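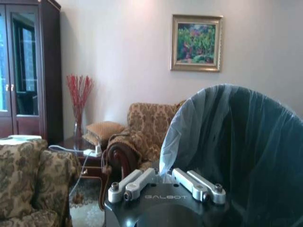
Polish build-up on gloss furniture, and getting it off

I have now cleaned enough second-hand tables to have a fixed opinion on spray polish, so I am writing up the method I use in place of repeating it in emails. It applies to dark wood with a hard gloss finish: coffee tables, sideboards, piano lids if you are brave. It does not apply to oiled or waxed wood, which wants different treatment.

The usual complaint is a grey or bluish bloom that shows at a low angle and comes back a day or so after wiping. People take it for damage to the lacquer. Mostly it is layers of old polish, each with a bit of dust and kitchen grease held in it. Silicone polishes are the worst for this. They level out well and look good for an evening, then every fingerprint sits on top of the film and the next coat seals it in.

Check what you have first. Pick a spot on the underside of the top, or the inside of a leg, and rub it with a cotton bud dampened with white spirit. If the bud comes away yellow or brown and the surface under it stays hard and shiny, you are lifting polish. If the surface goes tacky, stop there and leave it alone. Do not use methylated spirit for the test. It will dissolve shellac, and a fair number of older dark tables are French polished even where the seller swears otherwise.

Washing comes before any solvent. I use 900 ml of lukewarm water with a small squirt of plain washing-up liquid. Kamata is the one under my sink, but anything without added lotion or citrus oil will do. Wring the cloth until it no longer drips. Work in patches the size of a tea tray, going with the grain, and dry each patch before starting on the next. Water left standing along a veneer joint does more harm than years of polish.

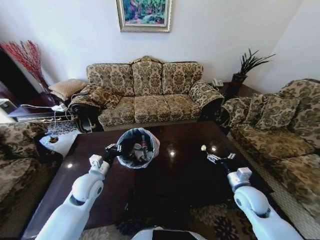 Page last changed: Oct 2, 2026

Once the top is dry, look across it towards a window. Any bloom still there needs white spirit. Put it on the cloth and never on the table, open the window, and turn the cloth as soon as a face looks dirty. I go over the whole surface twice and then wash it again. Old cotton pillowcases are good for this. Microfibre is fine for dusting, but the cheap sort can leave fine swirl marks on a black or near-black finish, and they show badly under a ceiling light. Cloths with white spirit in them go outside, opened out flat, until they are dry.

What is left after this is the real finish, often duller than expected. There are two ways to go.

The first is to do nothing more. A sound lacquer needs no feeding. The word "nourish" on a tin means very little where the wood is sealed under a hard coat, and nothing you wipe on will reach it.

The second is a burnishing cream, which is a very fine abrasive in a carrier. I have used both Bolta and Perumwood. Bolta cuts faster and dries to a white powder that gets into every moulding, so I keep it for flat tops. Perumwood is slower, smells of paraffin and is easier to clear out of corners with a soft brush. Neither will take out a scratch you can feel with a fingernail. Edges need care with either one, as the coating is thinnest there and it is easy to go through to the colour underneath.

I tried Hasanar as well, on the advice of a forum thread, and would not buy it again. It hides marks very well. It also appears to be mostly oil, and the bloom was back within a week.

White heat rings are a separate matter. They are moisture or tiny cracks in the finish itself, and removing the polish sometimes makes them easier to see, which upsets people. Leave a new ring for seven days in a dry room before trying anything. A good many fade with no help. Ignore the advice about mayonnaise. The oil in it may mask the ring for a while, and then you have a ring and a greasy table.

Upkeep from then on is dull. Dust with a dry cloth, use a damp one for sticky marks, and put felt under anything with a hard base. Check the felt now and then for grit. Rubber feet are best kept off lacquer altogether: some of them contain plasticisers that soften the coating, and the print they leave goes right down into it. I have a sideboard with the outline of a radio on it to prove the point.

Changes to this page: rewrote the section on burnishing creams after finishing the Perumwood tin, and took out the paragraph on lemon oil, which was wrong. The notes on French polish are still to be moved to their own page. Until then, if your test spot went tacky, the washing step is also best left alone until you know what the finish is.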